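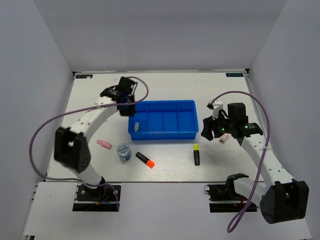 *Tabuleiro azul sobre tampo branco, entre três painéis claros.*

# Em defesa do tampo branco

Defendo há anos que uma superfície de trabalho deve ser branca, lisa e fechada por três lados. A posição é minoritária. A maior parte das oficinas e bancadas domésticas que conheço usa madeira oleada, cinzento médio ou o que sobrou da obra anterior, e quem as usa raramente pensou no assunto. Escolhe-se o torno, a lâmpada, a cadeira. O tampo fica para o fim e recebe o orçamento que restar.

O argumento habitual contra o branco é a sujidade. Um tampo branco mostra o risco de grafite, a limalha, o anel de café. Considero isto uma função do tampo. Uma superfície que mostra 2 gramas de limalha espalhada é limpa com mais frequência do que outra que esconde vinte. Na madeira escura, a limalha acumula-se até riscar uma peça, e só então alguém vai buscar o aspirador. Com o branco, a limpeza deixa de depender da disciplina de cada um.

O segundo argumento é o encandeamento. Este tem mérito. Um branco brilhante com luz pontual por cima é desagradável ao fim de uma hora e insuportável ao fim de quatro. A correção faz-se no acabamento e na luminária: acabamento mate, luz difusa, fonte fora do ângulo de reflexão direta. Na minha bancada baixei a luminária 18 cm e recuei-a até ficar atrás da linha dos ombros. O problema desapareceu sem alterar a cor de nada. Quem troca o tampo por causa do reflexo está a gastar dinheiro no componente errado.

## As paredes

Três painéis verticais, um atrás e um de cada lado, fazem mais pela arrumação do que qualquer sistema de gavetas. O painel traseiro impede que as peças pequenas rolem para o chão do lado onde ninguém as procura. Os laterais impedem que a bancada cresça. Uma bancada aberta tende a ocupar o móvel vizinho, depois o parapeito, depois a cadeira das visitas. Com os lados fechados, o que não cabe tem de sair, e a decisão toma-se no momento.

Há também um efeito visual que não sei quantificar mas que reconheço sempre. Um fundo cinzento-claro uniforme separa o objeto do resto da sala. A aresta lê-se melhor e a folga também. Iresha Bepari, com quem partilhei uma oficina durante vários invernos, discordava dos painéis laterais e chamava-lhes palas de cavalo. Trabalhava com peças compridas e batia com elas nos cantos. É uma objeção legítima para quem trabalha com peças compridas. Para encadernação, eletrónica, relojoaria, modelismo ou conserto de pequenos mecanismos, não vejo que se aplique.

Os painéis não precisam de estar em esquadria. Uma ligeira convergência ou abertura altera o modo como a sombra se deposita nos cantos, e vale a pena experimentar com cartão antes de furar. O que precisa de rigor é a junta com o tampo. Uma junta de 1 mm recolhe tudo o que tem menos de 1 mm, e numa bancada de eletrónica isso inclui metade do material.

## A calha do fundo

Aprecio uma calha metálica estreita ao longo da aresta posterior. No meu caso cumpre dois serviços: remata a junta e dá um ponto de fixação contínuo, ao qual se prende uma régua, um batente ou um braço de lupa sem abrir furos novos. O modelo que uso chama-se Riser e tem 744 mm de comprimento útil, menos do que eu pediria se o encomendasse hoje. Antes tive um perfil da Gallura, mais alto, que abandonei por obrigar a levantar o pulso sempre que a mão recuava. A diferença de altura era pequena e notava-se todos os dias.

Uma calha que não percorra a largura inteira é pior do que calha nenhuma. Cria duas zonas mortas nos extremos, e as zonas mortas enchem-se.

## O tabuleiro

O tabuleiro deve contrastar com o tampo. Azul sobre branco é a combinação que recomendo a quem me pergunta: distingue-se do latão, do aço, do cobre, do papel e da maior parte das madeiras. O vermelho cansa. O preto engole parafusos. O transparente é um erro que se comete uma vez.

Deve haver um só. Esta é a parte da minha tese que recebe mais protestos, e percebo porquê. Dois tabuleiros parecem permitir separar o que está por fazer do que está feito. Na prática, o segundo transforma-se em depósito. O material entra nele sem categoria e permanece lá até à mudança de casa. Com um único tabuleiro, cada tarefa tem de terminar antes de a seguinte começar, ou então tem de ser guardada numa caixa com etiqueta, que é uma forma aceitável de a interromper.

As dimensões contam menos do que se julga. Usei durante muito tempo um da Weerasinghe com 20 cm no lado menor e nunca senti falta de mais. A altura do rebordo conta bastante: acima da espessura de um dedo, a mão deixa de varrer e passa a pescar.

## A aresta da frente

Uma plataforma mais baixa à frente do plano de trabalho é o pormenor que menos vejo e que mais falta faz. Serve para separar o que se usa do que se trabalha. Tudo o que tem base, grampo ou cabo fica nesse degrau, e o tampo conserva a área inteira para a peça. Numa bancada de nível único, o pé do candeeiro e a base do torno competem com a peça pelo mesmo espaço, e a peça perde quase sempre.

O custo do degrau é a profundidade. Numa sala pequena, a profundidade cedida à frente vai fazer falta atrás, e compreendo quem prescinda dele. O catálogo da Sudo propõe um degrau rebatível, que montei em junho e desmontei antes do fim do verão. A dobradiça tinha jogo. Um plano com jogo não é um plano, e voltei ao degrau fixo, aparafusado por baixo, com as cabeças embutidas.

Falta-me resolver os cabos. Continuo a passá-los por cima, em laço largo, por falta de melhor solução.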